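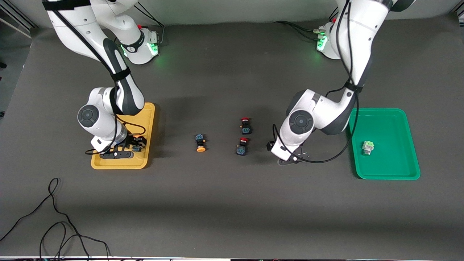
Sorting tray, dark table – September 29, 2018

Came in on a Saturday because the room is quiet and I wanted to get the small-parts layout settled before the Lorkby lot of buttons arrives. I have been meaning to write all this up properly since July and have only ever managed scraps on the backs of delivery notes, so apologies to whoever reads this next if it rambles. Put the kettle on first.

The tray first. The mustard-yellow one is back in use, the plastic one with the rounded corners, and I am very glad of it. I had been using a dark tray for months out of pure habit, and small dark button pieces in a dark tray on a dark grey table is a recipe for a headache by eleven o'clock. Against the yellow they stand out lovely and clear, bluish bodies and all, and the spot of orange shows up from where I stand. The raised rims matter too. Pieces this size skitter when you nudge them, and the rim turns them back before they get away from you.

It sits flat on the bare tabletop on the left, over towards the back, with the rest of the surface left for laying out. I tried it on a folded cloth to stop it sliding and took the cloth away again after an hour. It made one corner ride up and everything drifted down to the other end, which I found quite soothing to watch but no help at all.

Shadows are still a nuisance. Anything held low over the tray throws a dark patch straight across the yellow and you lose whatever is lying in it. Moving the lamp only moves the patch. I think two weaker lamps, one from each side, would be kinder than the one strong one we have, and I'll ask whether the Cusness store cupboard still has that pair with the bendy necks. If somebody has already had them away, please just tell me where they went!

How I've been working today, for the record. A small heap at a time, never the whole bag. I started with 100 pieces tipped in together because I was feeling brave, and it was a muddle, all of them lying on top of each other and hooking together by the legs. With 60 it was better but still slow. In the end I settled on 21 to a batch, which spreads out in one layer with room between, and I have had no tangles since. It sounds fussy to keep going back to the bag, but the afternoon went far more quickly than the morning did, and I was in a better temper as well.

Of the ones I looked over by hand, 7 had a bent leg. I've put those in an envelope marked Nekano, bent, and it is in the top drawer. They may straighten, they are only very slightly out, but I don't want them finding their way back in with the good ones. Last time that happened we spent most of a day blaming the boards.

A word about the table itself. The dark grey top is a pleasure to keep clean and I still like it, but dropped pieces do vanish on it. I lost one today within a hand's width of the tray and found it by stroking the surface with my palm like somebody who has lost a contact lens. So please, if you hear something drop, stop and feel for it there and then. A sheet of pale card under the tray, sticking out a bit on every side, might be the answer. I have some left over from the labels and will cut a piece on Monday.

Other odds and ends while I think of them. The Kontogiannis notes say to wipe the tray with a barely damp cloth and let it dry in the air, and I've gone along with that. A dry duster leaves fluff, and fluff gets in under the buttons and makes them feel spongy when you press them. Don't use the blue paper roll either, it sheds dreadfully. The good cloths are in the biscuit tin, which no longer has any biscuits in it, so there's no use looking.

I did wonder about dividing the tray with strips of card, so the checked pieces could go at one end and the unchecked at the other. Tried it with one strip. It fell over twice and then I leant on it. A second tray would be simpler, in some other light colour so the two can't be muddled. White perhaps, or a pale green if there is such a thing to be had. I'd rather not have another yellow.

Still to do: card for under the tray, lamps from Cusness, second tray, and a fresh label for the Lorkby bag, as the old one has gone soft at the corner and the lot number is nearly rubbed away. I've pencilled it on the inside of the flap for now.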